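Brandis Teaching Gallery: Household Tasks

The Brandis program records people guiding robots through ordinary household work. An operator moves the robot's arms by remote control, and each attempt is stored with its camera views and arm positions. The gallery presents work from the bedroom station, where the current task is putting soft toys into a basket.

Bedroom station, basket task

The durian is the largest toy in the set and is held by its upper yellow lobe in and just above the basket. 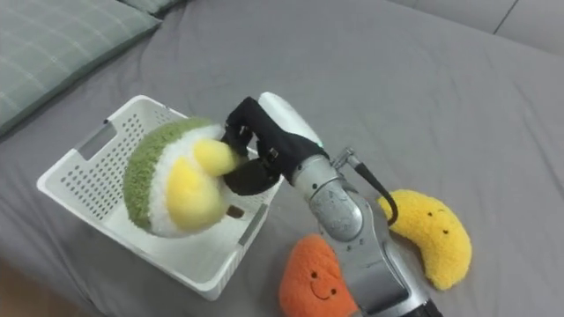
Operators are asked to move at an even pace and to open the hand only when the toy is over the basket. The task plan calls for 300 accepted attempts, with the toys and the basket moved to new positions after every 25. Attempts in which the operator pauses for a long time are kept in a separate folder.

The wider view takes in the bed, the robot standing at its side, and the three toys grouped in front of the basket. 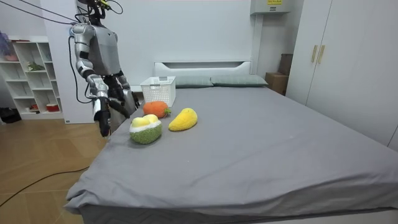 Records and access

Recordings are checked by 2 reviewers before release. Partner groups at Trenimeck and Oditz receive the accepted attempts each February, together with the operator notes. Requests for other material should be sent to the Boychuk office and should state the task name and the camera view required.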